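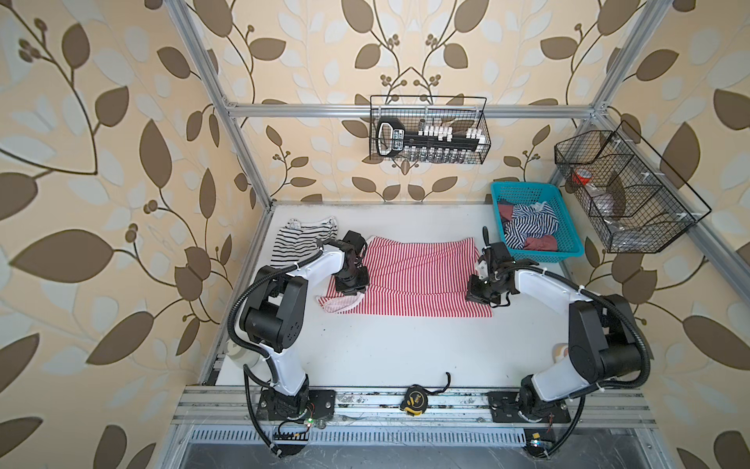

Subject: Re: [cliteo-users] Striped cloth results, and why the bigger set lost

Replying in line, with the parts I have no good answer to left in so you can see I didn't dodge them.

> We read your note on the Hultbridge two-arm folding runs with interest
> and some suspicion. You report that the policy trained on 238
> demonstrations did better than the one trained on 278. The second set
> contains the first. Are you sure you didn't swap the checkpoints?

I was hoping for swapped checkpoints. It would have been a much shorter week. I retrained both from scratch with new seeds and got the same order, with a slightly smaller gap. Each policy got 100 rollouts on the same cloth, with the start poses drawn from one list so that neither got the easy ones.

The extra demonstrations were all recorded late, after our operators had become good at the job. That's the trouble, as far as I can tell. The early ones are slow and a bit clumsy: both grippers come down on the cloth, wait, close, and only then does anything move. In the late ones the left arm is already pulling while the right one is still on its way down. People can do that because they look at the cloth. The policy learned the hurry and skipped the looking.

> How do you score a fold? "Looked fine" appeared in your note twice.

Guilty. Since then we score corner distance after the last release, plus a check on whether the edge is doubled under. The second one matters more than I expected. With a cloth that has stripes running straight away from the arms, a bad fold is easy to spot by eye, and this is why I had grown lazy about it. The plain towel we used before hid everything, including some folds I was proud of.

> Did you try filtering by speed instead of by recording date?

Yes, after your message, so thank you, and also I resent it. Dropping the fastest demonstrations from the full set gets back most of the loss. Dropping the same number at random does nothing useful. I take that as decent support for the timing story, though it's one task and one table, and I wouldn't put it on a slide without a small gray footnote.

What doesn't fit: the failures aren't spread evenly over the two arms. Most of them begin with the left gripper taking two layers where it wanted one. If haste were the whole explanation I'd expect the right arm to suffer as much, given that it's usually the later one to arrive. My current guess is the left wrist calibration. I've been guessing that since May.

> Would you expect it to carry over to our setup at Rustumton? Our
> background is plain white on all sides.

Ours is wallpaper with large leaves and berries, so if you see a difference we can argue about foliage for a month. The policies never saw a plain wall. I'd run the smaller set first and keep your own demonstrations slow, even when your operators get bored and start showing off.

Two loose ends. The Procházka config on the list server still has the old gripper closing delay, which is too short; use the one in the folding branch. And if anyone has a cable sleeve arrangement that leaves the wrist alone when the arm reaches across the table, please send it. Ours loops out wide and has opinions.

I'm starting on shirts next, with the same start-pose list and another 100 rollouts per policy. Scores will go up raw, failures included.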